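## 4. Setting up incident alerts

This section covers the alert side of the Nosis desk for local newsrooms that follow rail, road and weather incidents. Complete section 3 (user accounts) first. You need an editor login to change anything described here.

### 4.1 Add a source

1. Sign in and open **Sources**.
2. Select **New source**.
3. Enter the feed address exactly as the agency gave it to you. Do not add a trailing slash.
4. Choose a type: *Police*, *Rail*, *Road* or *Weather*.
5. Set the check interval. The default is 300 seconds. The lowest value accepted is 13.
6. Select **Test**. A green bar means the feed was read and at least one item was found.
7. Select **Save**.

**Note:** Rail feeds often send the same notice twice, once when a line closes and again when a train number is assigned. Leave **Merge repeats** on for these.

**Caution:** Deleting a source also deletes its unread items. To stop a source for a while, use **Pause**.

### 4.2 Define the coverage area

1. Open **Area** and select **Draw**.
2. Click around the edge of your coverage area. Double-click to close the shape.
3. Type a name for the area, such as Juline or Nyaga. The name appears in the subject line of every alert, so keep it short.
4. Set **Outside area** to *Hold* or *Discard*.

Items with no location are always held. They stay in the Held tray for 600 minutes and then move to the archive.

If a highway or rail line runs along the edge of your area, draw the shape a little past it. Notices are placed by the nearest crossing or mile marker – that point can fall on the far side of the line.
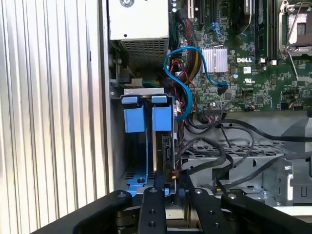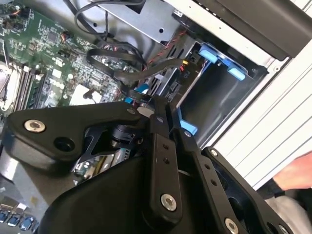
*Desktop computer case, open, in both pictures.*

### 4.3 Choose who gets an alert

1. Open **People** and select a name.
2. Tick the incident types that person should receive.
3. Set quiet hours, if any.
4. Select **Send test**. The message carries code 994 and can be deleted.

Quiet hours do not apply to items marked *Urgent*. An item is urgent if the agency flags it as such, or if an editor changes it by hand.

### 4.4 Publish a first notice

1. Open the item and select **Draft**.
2. Check the place name and time against the original notice.
3. Remove any names of people involved unless the agency has released them.
4. Add the source line, for example "Police statement."
5. Select **Publish** or **Send to editor**.

**Note:** A published notice can be corrected but not unpublished from this screen. Corrections show the time of the change at the foot of the story.

For help with feeds that fail the test in 4.1, write to Ziad Abou Jaoude at the Gudgate support desk and include the feed address.

Section last revised September 23, 2023.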